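Silent Morning Program Opens Second Season in Sindville

2021-12-01

The Kumarasinghe Center for Inner Practice will start a second season of its silent morning program in Sindville this March, the center said in a notice to members. The first season drew 214 people, and 41 of them stayed for every session.

The program is built on one exercise. Participants sit for 15 minutes before speaking to anyone, reading anything or picking up a phone. They watch whatever thought comes up first and let it pass without answering it. After that they write a single sentence in a notebook and go on with their day.

The center teaches that the first thought of the morning sets the tone for the ones that follow. A person who wakes up into worry, it says, will usually find things to worry about by lunch. The exercise is meant to open a small gap between waking and reacting - long enough to choose a different state of mind.

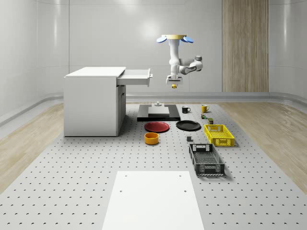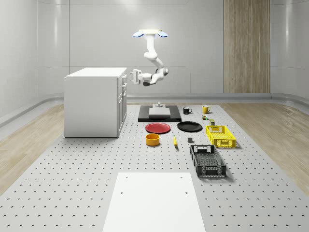
Sessions in the new season will be held in two places, the meeting room in Sindville and the reading hall in Clellon. Clellon was added after members there asked for a group closer to home. The two groups will follow the same schedule and use the same short text, a set of notes on attention known as the Udov pages.

The Udov pages were handed out as loose sheets last season. They have now been put into a booklet, with wider margins for notes and a new section on anger. That section asks readers to notice where in the body anger starts, and to stay with the feeling before looking for someone to blame. The center recommends reading one page a day and going back to the beginning when the booklet is finished.

Beginners are welcome and no earlier practice is needed. People who attended the first season may join either group, but are asked to pick one and remain with it. Changing back and forth made it hard for some members to settle, according to the notice.

There is no fee for the sessions. The booklet is sold at cost, and a copy can be borrowed in the room. Doors open 15 minutes before the start and close when the sitting begins - latecomers can wait in the hallway and join for the writing.

Sign-up sheets are at both locations.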